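Search this site Enter keywords Go

Getting through the ironing without losing the will

My mother ironed tea towels. She ironed pillowcases, handkerchiefs and, during one bad November, the dog's blanket. I iron what shows above a desk, and I have made my peace with that. What follows is for people of similarly low standards who would still like to leave the house in a decent collar.

Sort before you heat anything

Pull out everything that needs the iron and put half of it back. Jeans, pyjamas and anything going under a jumper can look after themselves. Line up the rest from coolest setting to hottest, synthetics first and linen last. An iron warms up in a minute and cools down when it feels like it, and polyester will not wait politely while it does.

Damp is your friend

Cotton gives up its creases far more easily when it's a bit damp. If yours has dried to the texture of a cracker, spray it with water, roll it up and leave it for 40 minutes. My neighbour Smaranda Nedelcu puts hers in a plastic bag in the fridge overnight, next to the yoghurt. It works beautifully and I refuse to do it.

Polo shirts

These are knitted, so press them. Put the iron down, lift it, move it along. Shove it back and forth and you will stretch the hem into a sort of wave. Do the underside of the collar first, from the points in towards the middle, then flip it and do the top. Sleeves next, body last. Go around the buttons, never over them, unless you enjoy hunting for replacements in that exact shade of off-white.

A table does the job if you've no ironing board, or if yours shrieks like a cockatoo when you open it. Lay a thick folded towel down first, with a cotton sheet over it, or you'll have a pale triangle in the varnish to explain to visitors.

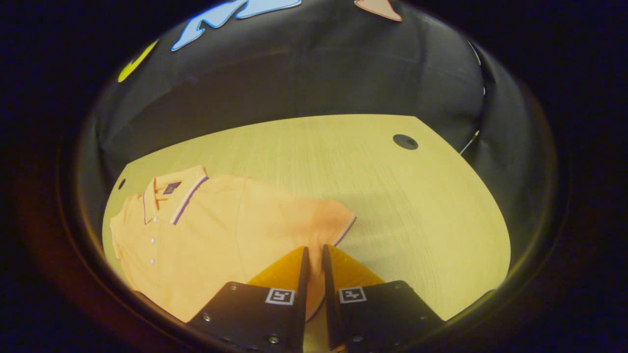
Folding so it stays done

Let the shirt cool for 3 minutes before you fold it. Warm fabric takes a crease from anything, including your good intentions. Button it up, lay it face down, bring the sides in to the middle, then fold the hem up to the collar – once for a shelf, twice for a drawer.

Scorch marks

A faint one on white cotton may shift with a dab of white vinegar and a cool rinse. A brown one is now a gardening shirt. Congratulations on your new gardening shirt.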